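Teaching by Hand: A Conversation with the Kisileo Demonstration Group

34 shares | 9 comments

The demonstration group at Kisileo occupies the second floor of the Brouwer building in Bredungate. Its work is to show robot arms how to handle everyday objects, one recorded example after another. The head of the group agreed to an interview in October, on the condition that the discussion keep to method and leave aside clients.

"People expect us to talk about software," the head of the group said. "Most of our hours go into demonstrations. A person guides the arm through the task, the movement is recorded, and then that person does it again with the objects in different places."

The current task is clearing a table into a basket. Over the past season the group has recorded 2,088 demonstrations of it and set aside 319. Asked what leads to a recording being rejected, the head of the group named hesitation first.

"If the operator stops to think, the arm stops too, and the pause goes into the record. A system trained on that will learn to pause. We would sooner lose a recording than keep one of that kind." 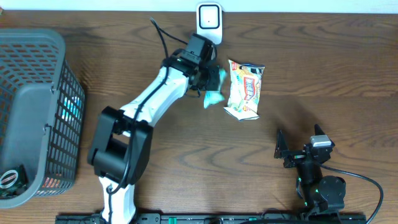
Packaging has been the most demanding part of the program, according to the group. A rigid box offers the gripper two flat sides and keeps its shape. Wrappers behave otherwise. "Look at the cyan plastic in the jaws," the head of the group said. "It is all folds. The operator has to choose a place to take hold of it, and a snack bag lying flat, like the one next to it, calls for a different choice again." Operators are asked to settle on the point of contact before they begin to move, and to approach it at an even speed.

The group has used two ways of teaching. In the first, the operator takes hold of the arm and moves it directly. In the second, the operator works by remote control. Each has its supporters on the staff.

"Moving the arm by hand is quick to learn," the head of the group said. "You feel the weight and you feel the limits of the joints. The drawback is that your own hands can block the view. With remote control you see only what the cameras see, and that is fairer to the machine."

New operators complete 131 practice runs before any of their work is kept. The figure was set under the Sivberg program, an earlier effort on folding cloth, and has not been revised. The head of the group allowed that it may be too high for some recruits and said a review is planned.

On the question of when the table task will be finished, the answer was brief. "We will add new packaging through the winter. After that we will test with objects the system has not met."

This site uses cookies to improve your experience. By continuing to browse, you accept our cookie policy.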